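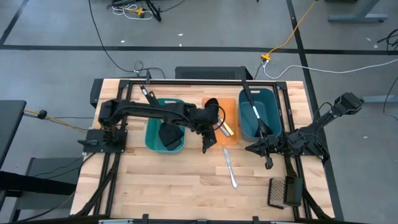 Clurutden Police Department, Traffic Safety Unit

Speaker notes, Friday breakfast talk, Apostolos Vrettos

Morning, everybody! Grab a coffee, I'll keep this short (the last one ran long and I heard about it from my wife).

So, deer. We took 192 deer crash reports last year, and 39 of those were on Ververidis Road, mostly the stretch between the feed store and the bridge. May is when it picks up again, with the yearlings out wandering on their own.

Ask the room: who's hit one? Wait for hands.
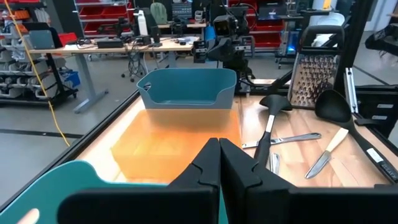 If one steps out, brake hard and stay in your lane. I know, everything in you wants to swerve. The worst wrecks I've worked out there were cars that missed the deer and found a tree, or the oncoming lane. And if you see one cross, slow way down, there's usually another behind it.

Tell the Zernora Lane story here, skip it if we're past 7:30.

After a hit: pull over, flashers on, stay away from the animal. Call us even if the car still drives. Your insurance company will probably want the report number anyway.
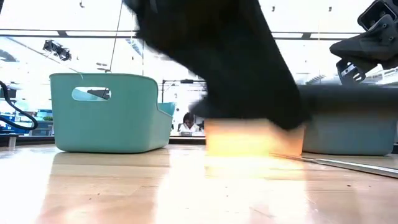
Speed is the other thing. It's posted 50 out there and at night that's plenty, folks. Use your high beams when there's no one coming, and dip them for the other guy, please!

We're getting 3 new warning signs before summer. Somebody will ask about a fence. I don't have an answer yet, the county has the request.

Questions, then hand out the windshield cards.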